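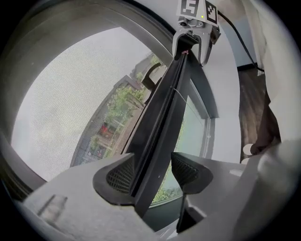 How to run a hands-on gripper demo at an open day

We've now taken the Bastesix window demo to Florbridge and Pandutberg, and I still can't get enough of it. Visitors pick up a pair of hand-held grippers, try an ordinary household job with them, and within a minute they're arguing over the best way to hold a rail. It's brilliant! If you have the kit and a room with a decent window, you can run one too.

What you need

A pair of hand-held grippers with marker blocks and cables
A laptop for the recordings
A window you have permission to use
Soft cloths for the glass and frame
A long bar or similar for people to warm up on
Tape for the floor

Setting up

1. Try the window by hand first. If it sticks for you, it'll be miserable with grippers, so sort that out the day before. We learned this at Florbridge, with a queue already forming.

2. Wipe the finger pads and the markers. Fingerprints on the black and white squares are fine in small doses, but a big greasy smear can spoil the tracking.

3. Run the cables down behind the person's arms and leave plenty of slack. Tape the part on the floor.

4. Mark a line for onlookers. They will creep forward all the same (children especially), so put it further back than you think you need.

5. Make one short recording and play it back before you open the doors.

Helping a visitor through it

Start with the bar. Ask your visitor to take one end with a gripper and pass it over, slowly, to the other gripper. Two goes is usually plenty, and you'll see shoulders drop as they get the feel of the squeeze.

Then move to the window. Stand beside them, not behind, and talk them through it:

Bring both grippers up to the rail together, one towards each side.
Open the fingers wider than seems necessary.
Settle them on the rail, then pause.
Move both hands at the same speed, and stop if one side starts to lead.

That pause matters more than anything else on this page. Without it people tend to shove with one hand and the sash goes crooked — everyone does it, me included. 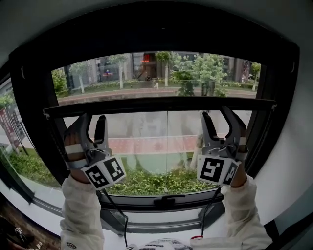
One visitor at Pandutberg asked why we didn't simply fix a handle to the middle of the rail and use a single gripper. Fair question! You could, and it would be easier, but we want recordings of two hands sharing a job, and most people's homes don't come with extra handles.

Saving the recordings

Label each one as you go. By the end of August we had 438 from the open days, and the early batch, all called "test", took me an entire evening to untangle. Keep the failed tries as well, in their own folder. The Liew software sorts by time, so check the laptop clock before the first visitor arrives.

Packing up

Coil the cables loosely, put the grippers away with their fingers open, and close the window.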